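Paid call for participants: arranging bottled drinks on shelves

Murnlow is looking for adults to take part in a study of how people stock and straighten bottled drinks. The study takes place at our Somham site. We need 30 participants. Retail experience is welcome but not required, and about half of the places are set aside for people who have never worked in a store.

Reference number: 1782

What the work involves

Each participant completes two sessions on separate days. A session consists of a set of short stocking tasks done standing at a shelf or a table. The bottles are ordinary sealed soft drinks and teas in plastic bottles. Tasks include:

Grouping bottles by product and leaving a gap between groups
Bringing bottles forward to the front of the shelf
Turning bottles so that the front label faces out
Closing up a row after bottles have been taken from it
Returning the shelf to its starting layout

Most tasks use both hands. You set your own pace. We record the order in which bottles are moved and the final layout, and neither is scored as right or wrong. A written task card is given before each round, and you may ask for it to be read aloud.

Layouts differ between rounds. Some use teas, with the green tea and the larger red tea bottles sharing one shelf top. Others use two sodas kept in separate groups.

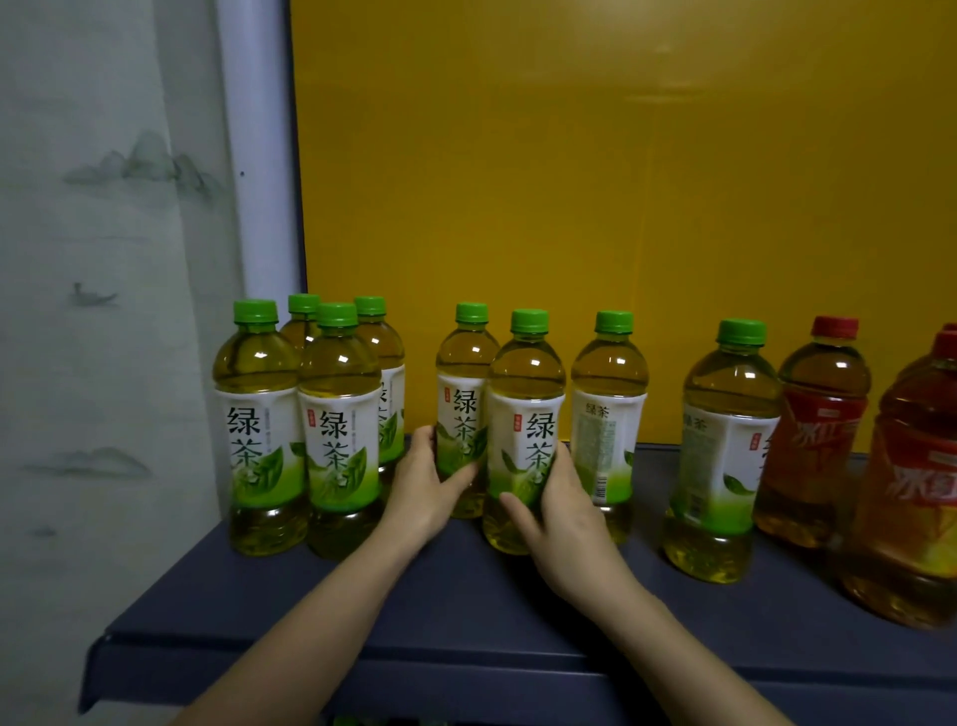
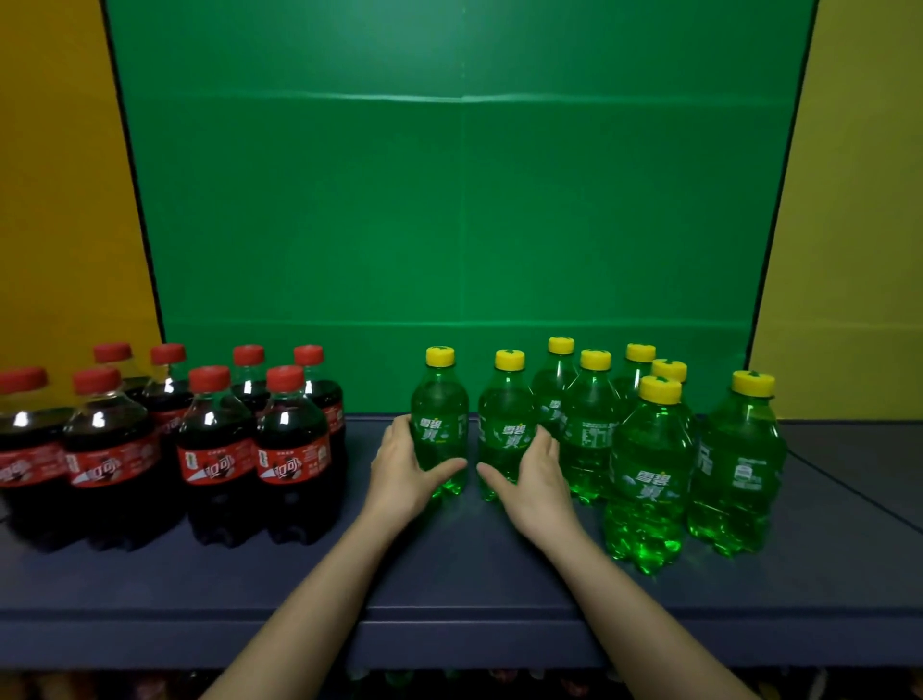 Oratile Potgieter asks whether people who face up bottles at work every night should apply, given that their habits are already fixed. They should. Store methods vary a good deal, Potgieter adds, and in one shop the rule was to pull two deep and leave the rest, while in the next every row had to be filled to the back before anyone touched the labels. Applicants with this kind of background should describe the method they were taught in the experience section of the form — two or three sentences are enough.

Who can apply

You must be 18 or older, able to stand for the length of a round, and able to grip and lift a full drink bottle with either hand. Glasses and contact lenses are fine. Reading Chinese is not required for the tea layouts. Please tell us in advance about any wrist, shoulder, or back condition so that the shelf height can be set or the rounds shortened.

Rings and bracelets must be removed before the first round. Lockers are provided.

Pay and schedule

Sessions last 2 hours, including a break. The rate is $17 per hour, paid by bank transfer after the second session. If you withdraw after the first session, you are still paid for the time completed. Evening slots are limited. Sessions run through December.

How to apply

Fill in the form at the Somham front desk or on the Murnlow participant page, quoting the reference number. Forms must be received by June 12, 2026. Applicants will be told by email whether a place is available — please check that the address you give is current.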